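Notebook, shop mock-up room
19/09/2018

Spent the morning on the drinks shelf again. I had hoped to be done with the drinks shelf in January.

The Wosura people want the white unit to look like a small corner store, which means bottles, fronts forward, no gaps. I have now stocked a shop that will never sell anything, and I can report that it takes as long as stocking one that does. Current stock list says 196 bottles across this unit and the crates in the hall. The list is from before the move, so treat it as literature.

Rules as they stand, for whoever does it next:

Labels face the table. If a bottle has two fronts, pick one and stick with it for the whole row.
Tall ones low, short ones high. We tried the other way and the top shelf leaned.
Don't fill a row from the front. Reach in, start at the back wall, work out.
Crates go back in the hall, under the coats. Yes, they will get kicked.

The unit itself is fine. It came flat from Ganitz with 29 screws and a drawing that had been photocopied until it was mostly weather. I have it square now – one foot shimmed with a folded Pirell invoice, which is the most use we have had out of that invoice. Please don't tidy it away.

Then the cloth. It went through the wash at the weekend and came back the same lavender with the same little pale figures all over it, so whatever I was worried about with the hot cycle did not happen. The fold is still a matter of opinion. I say halves, then halves again, edges pressed with the flat of the hand, printed side out. The note taped inside the cupboard says thirds. I have left the note up out of respect and ignored it.

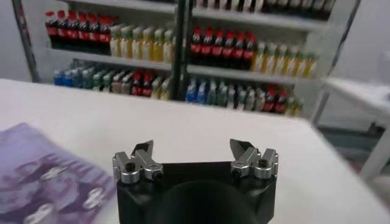 The tabletop needs wiping between setups, and I mean with the damp cloth from the sink, never the purple one. White shows everything. I got a ring off it this morning with baking soda and around 49 small circles of the wrist, and I would like that not to become a regular part of the job.

Asked Nikolaidis for a quote on a second shelf unit so we can do snacks as well. They came back with 254 for the plain one, delivery extra, door optional. We don't need a door. We have enough trouble with the one on the room.

Still to do: find the missing crate, relabel the hall shelf, get more baking soda. Also somebody should decide about the thirds.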